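Comprei o Holis em maio e só agora me sento para escrever sobre ele, o que já diz alguma coisa: continuo a usá-lo! Para quem não conhece, é um medidor portátil de refletância, um cilindro pouco maior do que uma lanterna, que se encosta a uma superfície e nos diz quanta luz ela devolve. Pinto cenários em miniatura e construo tubos para telescópios de amador (dois vícios que se alimentam um ao outro), portanto ando sempre à procura de pretos mais pretos.

## Primeiras impressões

O aparelho custou-me 377 euros com portes. Não é barato, mas o modelo da Dodier que eu tinha debaixo de olho andava muito acima disso e ainda pedia um computador ligado por cabo. O Holis tem ecrã próprio, guarda 3000 leituras e calibra-se com uma pastilha branca que vem na tampa. Demorei uma tarde a perceber que a tampa roda nos dois sentidos. O manual, coitado, é uma folha dobrada com letra minúscula.

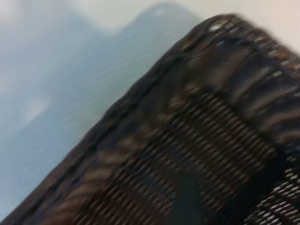
A calibração faz-se em menos de um minuto e aguenta bem uma sessão inteira, desde que não se mude de divisão a meio. Onde o Holis sofre é nas superfícies com relevo. Um cesto de vime castanho-escuro, com aquela borda grossa e entrançada em que as tiras cor de caramelo alternam com sulcos quase negros, é um pesadelo para ele: a leitura muda conforme o sítio onde o bocal assenta, e a média não quer dizer grande coisa. Para madeira lixada, cartão ou metal pintado, nada a apontar.

## Nos pretos a sério

Foi para isto que o comprei, claro. Testei três tintas mate em chapas iguais, duas demãos cada, e a Plakeo ganhou com folga, mesmo vista de lado (que é onde quase todas as tintas se denunciam e começam a parecer cinzentas). A Haslam ficou em segundo e cheira muito menos, por isso é a que uso dentro de casa. A terceira era um resto de lata sem rótulo e não conta para ninguém.

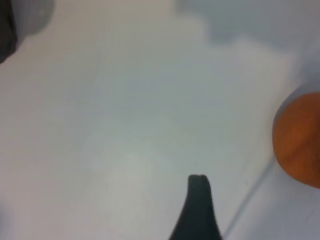
Agora, atenção: nos valores muito baixos o último algarismo dança. Faço sempre 2 ou 3 leituras no mesmo ponto e fico com a do meio. O Eifion Beddoe, do fórum de ótica onde ando metido, sugeriu-me tapar o bocal com um anel de feltro e a coisa melhorou bastante, embora seja um bocado ridículo ter de fazer bricolage num aparelho deste preço...

A bateria dura-me semanas. O botão lateral é que está mesmo no sítio onde se pega, e já perdi leituras por o desligar sem querer. E falta-lhe uma forma decente de exportar os dados, porque a aplicação só deixa copiar uma linha de cada vez!

Dou-lhe quatro estrelas em cinco. Se só querem comparar duas tintas uma vez na vida, peçam um emprestado. Eu cá não devolvo o meu, e já encomendei outra pastilha branca, que a original tem um risco.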